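**Residents' Bulletin: Household Goods and Storage**

The Geddes House management office has completed its annual review of storage and of the goods exchange on the lower level. The revised arrangements apply to all 300 apartments and take effect on the first day of next month. Residents who rent a storage locker under a separate agreement will receive a letter setting out any change to their terms.

The goods exchange opened in April of last year as a trial. Residents bring small household items they no longer need, and other residents may take them without charge. During the first full year, 893 items were logged at the desk. Kitchenware and children's books made up the largest share, followed by small gifts, bath goods and accessories. The office considers the trial a success and has made the exchange a permanent service of the building.
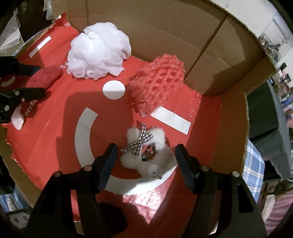 Items will be accepted on the following terms. Each household may bring up to five items per visit. All items must be clean, complete and small enough to be carried by one person. Electrical goods, mattresses, medicines, paint and opened food cannot be accepted under any circumstances. Glassware should be wrapped before it is brought down, and sets should be tied or boxed together so that they are not separated on the shelves.

Personal care goods have been the subject of several letters to the office. After discussion with the building's cleaning contractor, Cinia, the office has decided that such goods may be offered only if they have never been used. Desk staff may decline any item where this is in doubt, and their decision is final. Towels and bed linen may be offered after use, provided that they have been laundered and folded.

Items that remain on the shelves for 3 weeks will be removed. Those in good condition will be passed to the Tetard Street thrift store, which has agreed to collect from the loading door. The remainder will be recycled where facilities allow. Residents who change their minds about an item may reclaim it at any time before removal by giving the log number to the desk.

**Locker inspections**

Lockers will be inspected for fire safety this fall. The inspection is limited to clearance below the sprinkler heads and to the aisles between the rows. Inspectors will not open boxes or bags. Residents are asked to leave a gap below the marked line on the wall and to move any bicycles, strollers or carts back inside their own lockers. Anything left in an aisle will be tagged, and the owner will be given five days to remove it.

Jiritel, which supplies the electronic locks, will replace the readers on the two east doors during the same period. Existing key fobs will continue to work. Anyone whose fob fails after the change should bring it to the office with proof of residence, and a replacement will be issued at no cost.
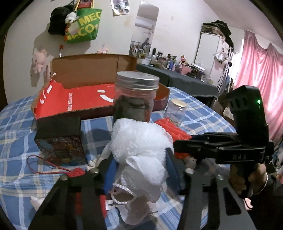
*White mesh bath sponge and a tall glass jar with a metal lid.*

**Shelving and labels**

New shelving has been ordered for the exchange room. It will be fitted along the north wall, and the room will be closed for one day while the work is carried out. Notice will be posted in both elevators. The present handwritten labels will be replaced with printed ones in larger type, in response to a request made at the spring residents' meeting.

Ewan Munro, Building Manager, remains responsible for locker agreements and inspections. Questions concerning the goods exchange should be directed to Ah-rin Jang, Resident Services, at the front office during regular hours. Written comments on the new terms may be left in the box outside the mail room and will be placed before the next residents' meeting.

Issued by the management office, 11 Sep 2019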